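Sorting small supplies into a divided tray
Workshop and stationery storage, part 4

A divided tray works best when each compartment holds one type of item and every item can be lifted out with two fingers. The method below covers tape rolls, refills and other small supplies that arrive in individual packets. It was written for the Farnard stores cupboard but applies to any drawer deep enough to take a shallow tray.

What you need
A shallow tray with dividers
A dry cloth
A ruler
A pencil and plain labels
A box for surplus stock

Measure first
Measure the inside of the drawer, not the front panel. Allow a gap of 2 mm on each side of the tray. Then measure each compartment and write the figures down. The longest side of a packet, including its sealed edges, must be shorter than the compartment.

Empty the tray and wipe it out. Dust collects along the foot of the dividers, so run a folded corner of the cloth down each side.

Placing the packets
Lay rolls flat. A roll stood on its edge will travel when the drawer is opened and may jam under the frame above. Leave tape in its packet until it is required; the film keeps grit off the sides of the roll, where the adhesive is exposed. Press the air out of loose packaging by hand, but do not fold the sealed edges under, as this lifts the roll and tilts it against the divider.

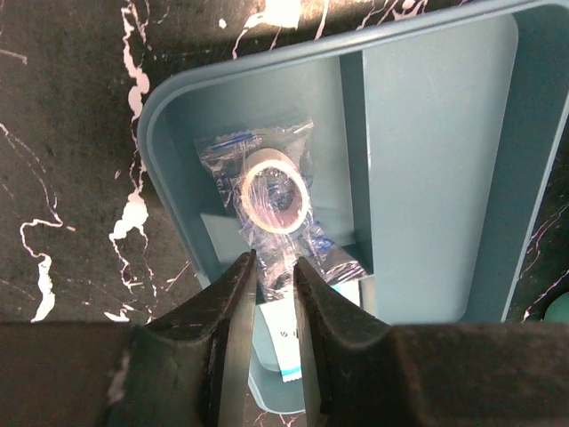 Should opened and unopened tape share a compartment?
Keep them apart where space permits. An opened roll picks up scraps of film and paper from whatever lies beside it, and the free end is harder to find. If only one compartment is available, fold over the last centimetre of the opened roll to make a tab and place it on top.

Labelling
Write the label before fixing it. Ghazala Bajwa's scheme for the cupboard uses the item name and the shelf code, for example TAPE WHITE 202. The code refers to the shelf where the surplus box is kept. Fix the label to the rim nearest the front of the drawer.

Restocking
Refill a compartment when the last packet is taken. Put new packets underneath and older ones on top. Do not overfill: if the packet stands higher than the divider, move it to the surplus box.

Revised in May with corrections from Apolinar Cervantes. The stock sheet for the Ayala drawers is kept separately.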